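旧衣服该修还是该扔

我家附近的修补铺子今年只剩一家。老板收费不高,换一条拉链557日元的时候也有,缝个裤脚更便宜,但来的人越来越少。对面商场里,一条新裤子打折后2000日元。很多人算一下账,就把旧的扔了。

我不认为这些人算错了。修一次1000日元,穿半年又坏,确实不如买新的。问题在于,这笔账只算了钱,没有算裤子本身还能穿多久。

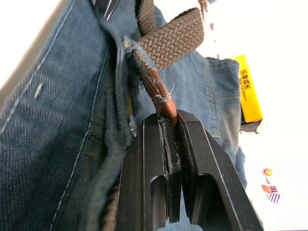

厚斜纹布的耐穿程度常常被低估。一条普通牛仔裤,先出毛病的多半是拉链、扣子、裤脚和裆部,大面积的布料还好好的。这些地方都可以单独处理,懂一点针线的人自己就能做。我母亲那一代人家里都有针线盒,现在我问同事,多数人连顶针都没见过。

学校也有责任。我上学时家政课要做一个布袋,做完打分,然后就没有下文了。怎么补一个洞,怎么在线头散开之前收住它,课上一次也没讲。学生学会了做一件用不上的东西,却没学会保住手里已有的东西。我觉得次序应当反过来,先教修,再教做。

去年9月,我在一个叫Findside的旧物集市上认识了Leonie Hauser。她在那里摆了一张桌子,教人补衣服,不收学费,只收线和布的钱。她的看法比我极端,认为衣服不坏到不能再补就不该买新的。我做不到,也不打算劝别人做到。工作要求穿得整齐,小孩个子长得快,这些都是实际情况。

不过她有一个建议我照做了:每次换季收衣服时,先把要修的挑出来,另放一处,两个星期之内处理掉。放久了就不会再修,最后还是扔。我试了一年,补好的衣服比往年多,也少买了两条裤子。

服装公司那边,Clindanis这样的牌子开始在店里收旧衣,收完给一张优惠券。优惠券只能用来买新衣服,这等于换个办法促销。如果真想让衣服穿得久一些,不如在店里卖同色的线、备用扣子和配得上的拉链,再留一个人负责修改。成本不会太高,顾客也会记得。

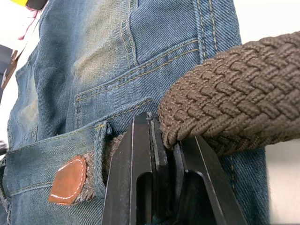
修到什么程度算够

常有人问,补得难看怎么办。我的标准很低:不漏风,不勾东西,走路不碍事。针脚歪一点没有关系。想要好看,可以交给铺子,把要求说清楚,先问价钱再决定。

有些东西我也不修。弹力已经没有的袜子,领口全松的汗衫,剪成抹布就行。贴身的衣物到了时候就换,不必舍不得。

那家铺子的老板说,他打算再开两年。我手上还有一件外套要换里子,下周送过去。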